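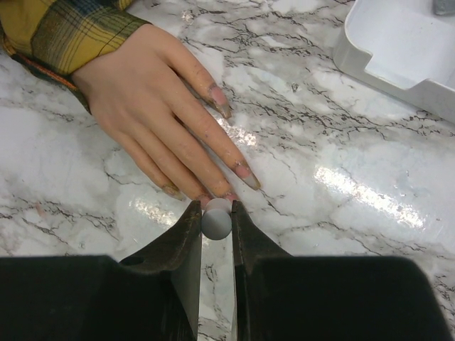

Marble is a rock formed when limestone is changed by heat and pressure deep underground. It has been cut for buildings, statues and floors since ancient times. In the home it is best known from white countertops, where people rest their hands or set down a tray, and its look is widely copied in other materials. The veins come from clay, iron and other impurities in the original limestone.

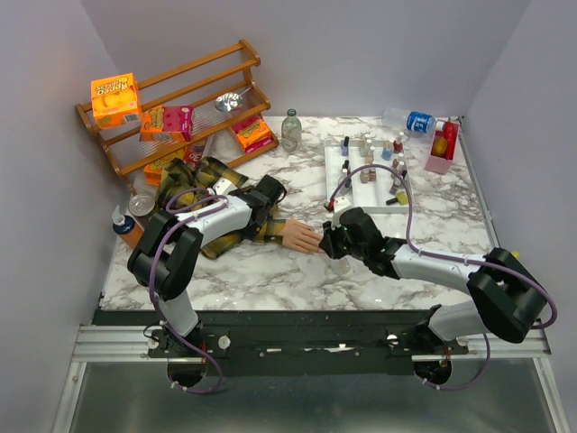
Ebuka Akpan has written that veining was once treated as a flaw, and that carvers in Duma paid extra for blocks without it. Buyers of floor slabs later came to prefer strong patterns.

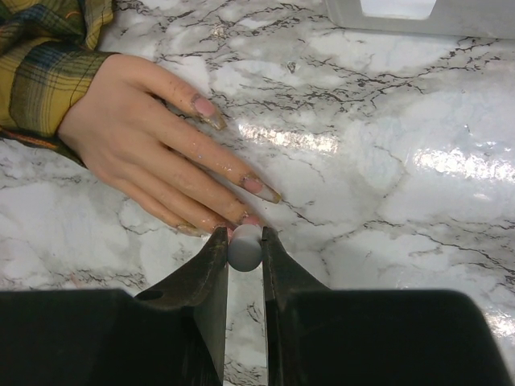 Care

Marble is fairly soft and reacts with acids. Lemon juice, vinegar and wine leave dull spots, known as etching. Sealing slows down stains but does not stop etching. Solvents should be tested

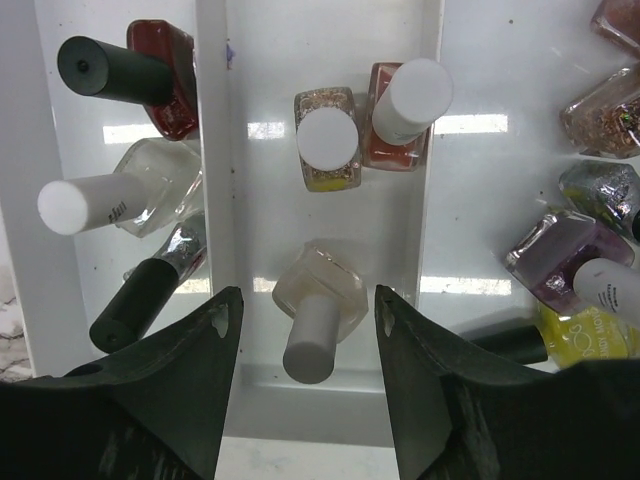
on a hidden spot first, and any spill blotted up without rubbing. The Ovberg quarry, opened in 1536, advises resealing kitchen slabs every 18 months.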